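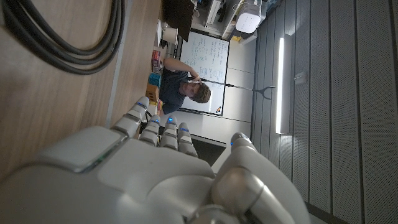
Objet : Re: [liste-copro] Thermostats connectés Suvamik, retour d'expérience ?
Date : 6 mars 2018

Bonjour à tous,

Je reprends le message de la semaine dernière, auquel je n'ai pas eu le temps de répondre :

> Nous avons reçu la proposition de Suvamik pour équiper les 12 logements
> de têtes thermostatiques connectées. Le commercial annonce une baisse
> de 14 % sur la facture de gaz dès le premier hiver. Le conseil syndical
> de la résidence Plargate y est plutôt favorable. Quelqu'un sur la liste
> a-t-il déjà sauté le pas ? Faut-il foncer avant la fin de l'offre ?

Foncer, certainement pas. Quatorze pour cent par rapport à quoi ? J'ai lu la plaquette deux fois et je n'y trouve ni l'année de référence, ni la correction climatique, ni le type de chaudière. Si l'hiver de comparaison était froid et le suivant doux, n'importe quel robinet fait économiser du gaz, y compris celui qu'on a déjà.

Chez nous, à la résidence Istik, on a eu droit au même discours il y a 4 ans avec les répartiteurs Garcia. Résultat : un abonnement annuel par radiateur, des relevés que personne ne sait contester et une facture collective qui a baissé l'année où l'on a enfin équilibré les colonnes. Le prestataire s'est attribué la baisse, bien entendu. L'équilibrage, lui, avait coûté une demi-journée de chauffagiste.

Je demanderais donc par écrit, avant toute chose :
- le prix des piles et qui les change (8 radiateurs dans les grands logements, ça finit par compter) ;
- ce que deviennent les têtes si Suvamik ferme son serveur ;
- les factures d'une copropriété comparable, pas une moyenne nationale ;
- la durée d'engagement, reconductions comprises.

Sur le troisième point, j'attends toujours une réponse pour Garcia.
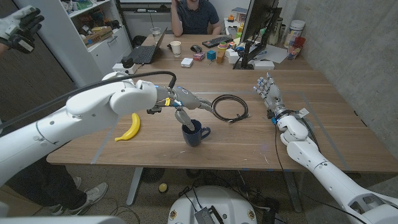

La banane et la tasse bleu marine, côté bras gauche.

Quant à la fameuse offre valable jusqu'à la fin du mois, je l'ai vue passer en juillet dans une autre copropriété, au même tarif — remise « exceptionnelle » comprise. Rien ne presse. La saison de chauffe est presque finie et vous ne gagnerez pas un mètre cube de gaz en signant maintenant.

Faites plutôt purger et équilibrer, relevez le compteur une fois par semaine l'hiver prochain, et reparlez-en à l'assemblée suivante avec vos propres chiffres. Si après ça le conseil syndical y tient encore, demandez au moins un essai sur deux logements, un au nord et un sous les toits.

Je veux bien envoyer notre contrat Garcia à ceux que ça intéresse, hors liste. Les conditions de résiliation sont page 8, en tout petit.

Cordialement,
un copropriétaire d'Istik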